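My July Skincare Clear-Out (And The Three Things That Survived)
Posted in July by Fengying Tang

Okay, so I finally did it. I went through every single bottle, tube and sad little sample sachet in my bathroom, and I am now a person with a skincare routine you could explain in one breath. If you've been reading this blog for a while you know how unlikely that is! I've been promising a clear-out post since the spring, and a few of you have been (very politely) asking where it went. 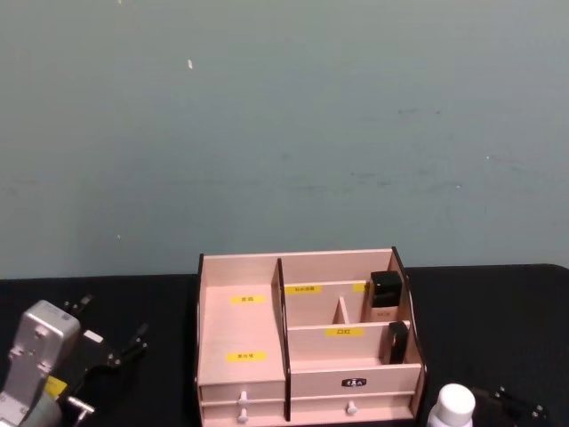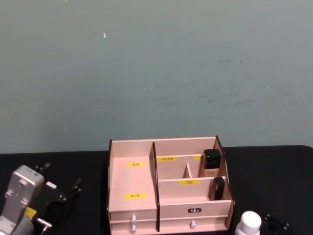 Pink organizer, black tabletop.

The rule I gave myself was pretty simple. For 30 days I could only use three products, and whatever I didn't miss by the end of it had to go. No sneaky sheet masks, no "just a dab" of the fancy eye cream, no borrowing from my sister when I stayed at her place (this was the hardest one, she has an amazing cleansing balm).

I was so nervous about the first week. My skin is combination leaning oily, with dry patches by my nose that show up whenever the air conditioning is on, and I was convinced it would all go wrong without my usual lineup. Day four was a bit rough, I'll admit. I had two spots on my chin and a forehead like a glazed donut. But then things calmed down, and by the second weekend a coworker asked if I'd been on vacation. I had not been on vacation. I had been doing laundry.

So, on to what I used!

The cleanser is the Clutik gel wash. I'd had a bottle of this at the back of the cupboard for ages and never gave it a fair shot because it hardly foams at all, and I love foam. It feels a bit like washing your face with aloe. What won me over is that my cheeks didn't have that tight, squeaky feeling afterward, and it took off my sunscreen fine as long as I went over my face twice at night. It doesn't do much for waterproof mascara, so I mostly skipped mascara that month. The smell is cucumber, sort of, with something a little medicinal under it. I stopped noticing after a few days.

Next up is the Braltar serum, and I have feelings about this one. The dropper is terrible. It either gives you nothing or it gives you half the bottle, and I lost a good amount of it down my wrist before I worked out that you have to squeeze it really slowly. The serum itself, though, I love! It's thin and a bit sticky for the first minute and then it just disappears. I used it on damp skin morning and night and the dry patches by my nose were much softer by the end. Did it do anything for the dark marks on my jaw? Maybe a tiny bit. I go back and forth depending on which mirror I'm standing at, so please don't buy it for that on my word alone.

Last one is the Amegashie day cream, which has sunscreen in it and which I bought only because the store was out of my usual. I was all set to be annoyed. It's thick, and if you rub it in fast you get those little rolled-up bits all over your face, and on my neck it left a pale cast until I really worked it in. But if you wait for the serum to settle and then press the cream in with your palms it sits so nicely, even under concealer. By three in the afternoon I do get shiny, so I keep blotting papers in my bag. On my drier sister it looked gorgeous all day, so I think this one might be made for her and I'm just borrowing it.

Now for the thing I missed most, because you're going to ask. It was my Monderon lip mask! I cheated with it exactly once, on a night when my lips were so chapped that I couldn't laugh properly, and I regret nothing. It's back on the nightstand for good. What I didn't miss at all: toner (any of them), the clay mask I used to dread rinsing off, and that vitamin C that turned orange months ago and was still getting a spot in my lineup out of pure guilt.

My whole morning now takes me 60 seconds plus waiting time, and I spend the waiting time making coffee. I'm going to keep this up through the summer and then see how my skin feels when the heat comes on, since winter is when I usually need something heavier at night. If you have a night cream you love that doesn't smell like roses, please leave it in the comments, I'm making a list!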